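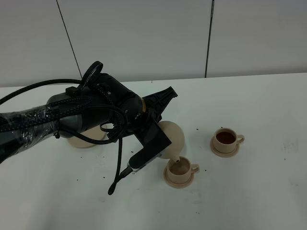

Unit 3 handout: the tea-pouring cell, teapot in the gripper.

Looking after the Flircombe cell
Notes to go with the bench session. Prepared by Spyros Babić.

Welcome back, everyone, and thank you for reading these before you come in. Last time we talked about how an arm is told where to go. In this unit we stay with one cell, the tea table, and look at how it is set up in the morning and kept in decent order through the day. I am very fond of this cell (you will have gathered that by now!) and I think it teaches good habits better than many grander machines, simply because tea is so unforgiving. A block dropped a little to one side is still a block. Tea poured a little to one side is on the table, and then you are looking for a cloth.

Before anything is powered

Start with the cables. On our arm they run along the outside, held against the forearm with clear plastic film, and they need enough slack to follow the wrist wherever it goes. Too tight and they tug at the connectors when the wrist turns; too loose and they droop into the work. Take the arm by hand through its whole range with the brakes released, slowly, and watch the loops rather than the gripper. I ask people to do this in pairs, one moving and one watching, and to swap over halfway.

Look especially for any thin lead that hangs below the wrist. A dangling end will happily find its way into a cup when the gripper goes low, and you don't want that happening with tea in it. Tuck it back and fasten it, then run the range again, as fastening one cable has a way of shifting its neighbour.

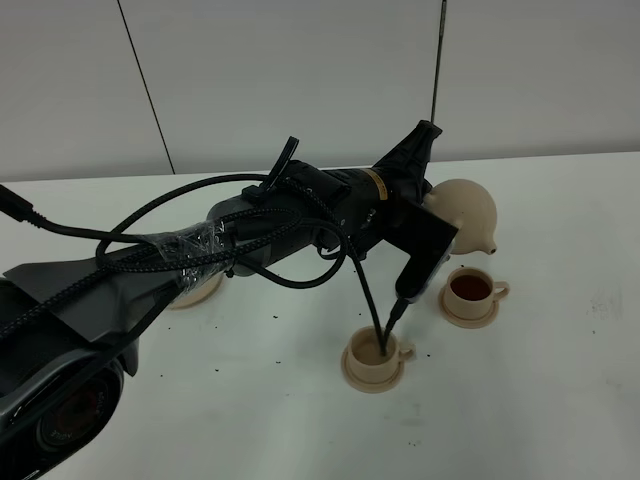
Film is fine for a teaching bench, but it does creep. Press along it with your thumb and feel for places where the bundle has begun to slide. If it slides, cut the film away and wrap afresh – please don't add another layer on top of the old one, however tempting it is at the end of a long afternoon. The old Kisetport bench had so many layers that we needed most of a morning to find the cable underneath.

Next, the fingers. Wipe them, look at the gripping faces under a good lamp, and check that they open and close squarely. A finger that sits slightly crooked will still pick up a teapot, but the pot will turn in the grip as it tips and the spout will wander off the cup. Write down what you find in the Fondgate log (the blue binder, second shelf), even if all you write is "fingers fine".

Setting the table

Put out the saucers first, then the cups, with the handles all pointing the same way. Our routine assumes it. The Đorđević worksheet, which some of you will have used in the first unit, lets you choose the handle direction, and that's a lovely exercise, but leave it alone for this one.

Now bring the arm to its viewing position, fingers open, and look at what the wrist camera gives you. You want the fingers low in the view and the cup you care about wholly inside it. Things at the very edge are a trap. A saucer that shows only as a sliver may be found on one run and missed on the next, and you will spend an hour blaming the software. 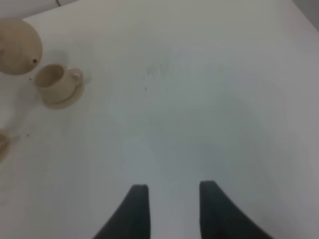

Check the tabletop while you are there. Smudges, scuffs and stray tea leaves are all small dark marks on a pale surface, and a small dark mark is just the sort of thing a simple vision routine likes to get excited over. Brush the leaves off with the dry brush before you reach for the damp cloth, or you'll smear them. Some of the grey marks won't come off whatever you do. Note where they are and carry on.

The pour

Set the speed to 100 only once you have seen a clean pour at the slow setting. Begin dry, with the pot empty, and stop the arm at the tipping point so you can bend down and look from the side. The spout should be close above the rim of the cup without touching it. If it's touching, raise the pour height by 2 mm and try again, and keep going in small steps. Big corrections feel quicker and never are.

When you go on to tea, let it cool first. Fill one cup, send the arm back to its viewing position, and compare the view with the one you saved while the cup was empty. The dark oval of the tea is much easier to pick out than the pale inside of the cup, so this is a good moment to set your threshold. 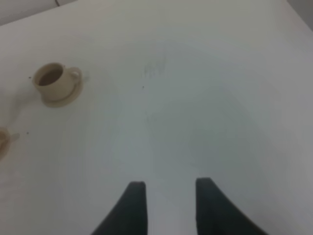
Save both views under the same run number. Mine from the last rehearsal is 3775, if you would like something to compare against, and it's in the shared folder with my rather untidy comments.

Closing down

Empty the pot and cups, rinse them, and leave them upside down on the rack. Park the arm well clear of the table edge. Check the film once more, sign the log, and switch off at the wall.

For the July session, please bring your own notes on one fault you found and how you traced it. Half a page is plenty, and a sketch of the cable run would be very welcome.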